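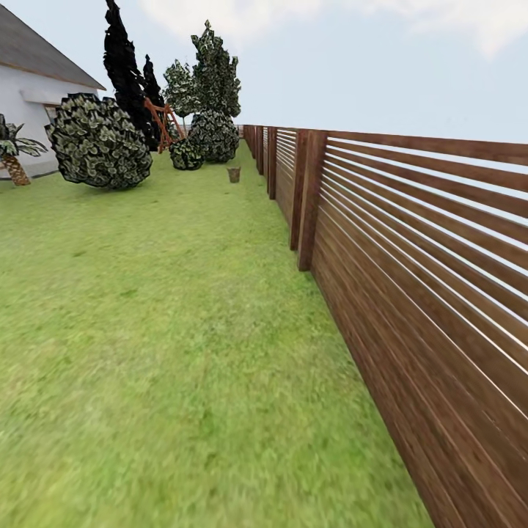 Notebook, yard robot planning, November

Budget came back and it's better than I dared hope! We have 2000 to spend on the outdoor manipulation setup before the new year, and I've had the Kenddale catalogue open since breakfast. Putting my thinking down here so anyone can scribble on it.

The big question is still the arm or the base first. Kenddale's small tracked base is 1354, which leaves us 646 for everything else, and everything else includes a battery, a charger and a weatherproof box for the electronics. Tight. The Prata base is 855 and lighter, but it has smaller wheels and I'm not sure how it will behave on grass with any slope to it. Buying the Prata gives us 1145 to play with, enough for the better wrist and a spare set of fingers (I've wanted spare fingers for ages). The Climero bundle has both base and battery for 1636 and I keep going back to it, but then the wrist has to wait for next year's money.

Simulation is earning its keep while we argue. The garden in Gollico loads quickly now and I can try a gripper on it before we pay a cent.

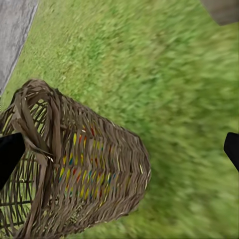

Finger width is the next thing to settle, and I'd like it done before the order goes in. The catalogue offers a standard and a wide opening, and the wide one costs more and weighs more, so it eats into what the base can carry. I'd been leaning standard. Then I spent the morning on the wicker basket lying on its side on the lawn, fingers spread wide either side of it, and started thinking about how we'd line up on something that shape. One finger is right over the open end and the other is way out over the grass, so centring matters as much as opening. The looped band by the mouth might make a nicer target than the body. If we can grab by a band like that, standard fingers could do the lot and we save the difference!

To do before ordering:
- run the basket again, upright and on its side, with both finger widths
- ask Prata for the wheel diameter and a ground clearance figure
- check if the Climero battery fits the Kenddale base (would change everything)
- price the weatherproof box separately, the listed one looks dear
- add a line for freight, which I forgot last year

Leaning Prata plus wrist as of 4 pm. Will redo the sums once the clearance figure comes in.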